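The Bed by the Downspout

The summer after my mother died, I took over her garden on Galline Street. I did not want it. I had an apartment in Bremis with a balcony and one pot of chives, and that had been enough for me.

My brother got the car and the tools. I got the house, which meant I got the yard, which meant I got the bed by the downspout. My mother had fought with that bed for as long as I could remember. Water came off the roof and hit it in one place, and the rest of it stayed dry. She had tried astilbe and bee balm. She had tried a shrub from the Wukden nursery that lasted two winters and then fell over.

I found her notebook in the kitchen drawer under the takeout menus. It was mostly about that bed. The entries were short.

"Moved the iris. Iris hates it."

"Put gravel. Gravel washed to the walk."

"Put the iris back."

There were 134 entries. I read them over a few evenings at the table, with the window open. The last one was from February, when there would have been snow on the ground. It said, "Try Fleury again, from seed."

I didn't know what Fleury was. I thought it might be a person. I asked my brother on the phone and he said he had no idea, and did I want the hose reel, because he had no place for it. I said yes.
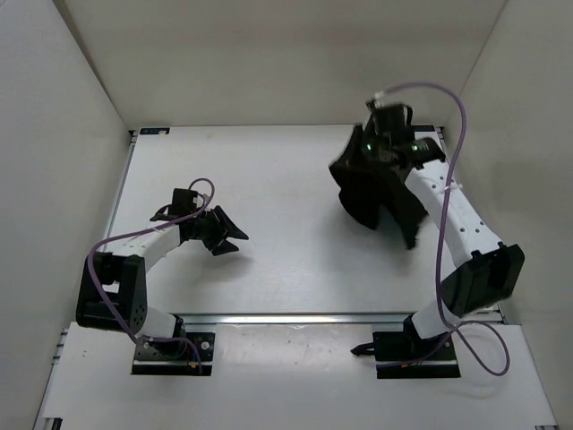
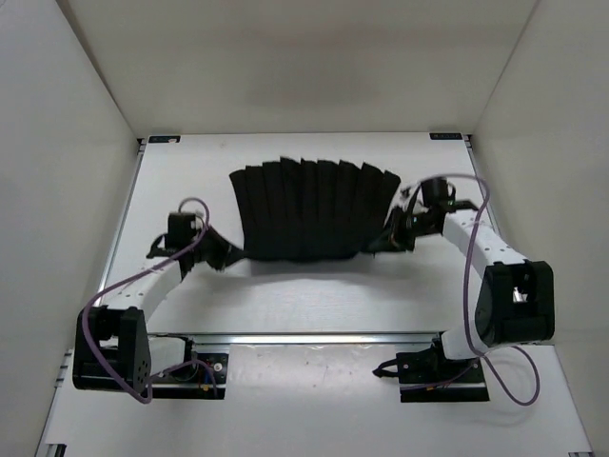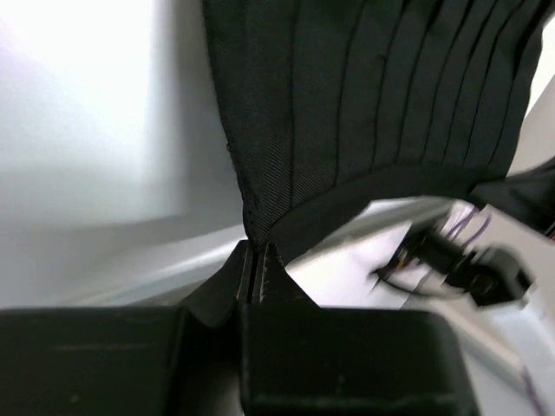 In May I drove out to the nursery with the notebook on the passenger seat. The woman at the counter wore reading glasses on her head and another pair on her nose. I asked if she had anything called Fleury.

"That's a columbine," she said. "Dark purple. We quit carrying it."

"Do you have the seed?"

"We quit carrying that too." She looked at the notebook in my hand. "She used to come in here with that. She'd read to me out of it."

I said that sounded like her.

The woman went into the back and was gone long enough that I started reading the labels on the slug bait. She came out with a coin envelope, the kind you keep stamps in. It was folded over and taped. My mother's handwriting was on it. It said "Fleury" and a year, 2000.

"She gave me those to try at my place," the woman said. "I never got to it. They won't come up now. Not that old."

"What do I owe you?"

"They're yours."

I put the envelope in the notebook and bought a bag of compost so I would not leave without paying for something.

At home I dug out the bed. It took most of a day. The soil by the spout was gray and packed, and two feet over it was like flour. I found a plant tag with the writing gone, a spoon, and the gravel, or some of it. I mixed the wet dirt and the dry dirt together on a tarp and shoveled it all back. Then I turned the elbow at the bottom of the downspout so it pointed at the lawn. It took a screwdriver and a few minutes. I stood there with the screwdriver and was angry at her. All those years of iris.

Then I looked at the notebook again, and on the second page it said, "Turned spout. Cellar flooded. Turned it back."

I turned it back.

I sowed the seed anyway, all of it, in a tray on the back steps. I kept it damp and kept the squirrels off with a piece of window screen. June went by and I learned to use the mower. In July my lease in Bremis came up and I told them I would not be renewing it. I brought the chives over in the car and set the pot on the steps next to the tray.

Nothing came up that summer. In the fall I was going to dump the tray, but it was raining, and I slid it under the bench and forgot it.

It sat there all winter. When I pulled it out in April there were 7 seedlings in it, each with leaves like a small duck's foot. I went inside and washed my hands and sat down for a while. Then I got a pencil and opened the notebook to the next clean page. I wrote, "Fleury up." I could not think what else she would have put.

I planted them at the dry end, away from the spout. The wet end I left alone.

3 comments

mudroomdoor: My dad had a corner like this. Nothing lived there but mint, and then the mint died. I liked the cellar part.

tansy_k: Columbine can surprise you with a cold winter behind it, but that is very old seed. I'll allow it for the story.

Perennial Pat: Did they bloom purple? I wanted one more page.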